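Sorting and Folding Small Cleaning Cloths on a Table
Project report, group Jukden

3. The materials

Our project looks at how small cleaning cloths can be kept in order in a shared kitchen, so that the cloth for the sink is not used for the glasses. We chose colors because everybody can read them, also people who do not speak the same language. Tahira Pirzada proposed to begin with yellow and gray and to add other colors only if these are not enough.

The cloths are square and soft. We put them on a dark cover, so the edges are easy to find with the eye and a corner that is folded under can be noticed quickly. In the first week we used a white table, and the gray cloths were hard to see on it. 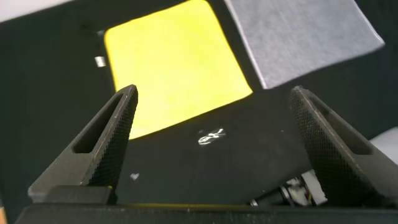
Ningsih Wuisan objected that color alone is a weak rule, and that in her kitchen at home the yellow cloth is for the bathroom. She asked that we write the purpose of every color on a card and hang it next to the shelf. We accepted this, and the card is now part of the method.

4. The method

One person lays the cloths flat, each one apart from its neighbor. The corners are pulled out first and the middle is smoothed after – if it is done the other way, a wrinkle stays near the edge. Then the cloth is folded once, turned, and folded again. Folded cloths go in piles by color, with the closed side to the front.

We repeated the whole work 3 times, always on Thursday in the afternoon. Rosalie Fankhauser wrote down the mistakes. Most of them were from hurry: a gray cloth in the yellow pile, or a fold that was not straight.

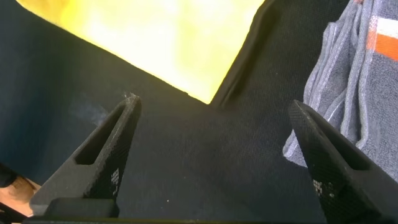

Figure 2. Yellow against the dark woven fabric, with one corner pointing down.

The dark fabric has also a disadvantage. It collects lint, and we had to brush it before every round. Tove Vestergaard tried a smooth plastic cover, but the cloths were sliding when we folded them – so we returned to the fabric.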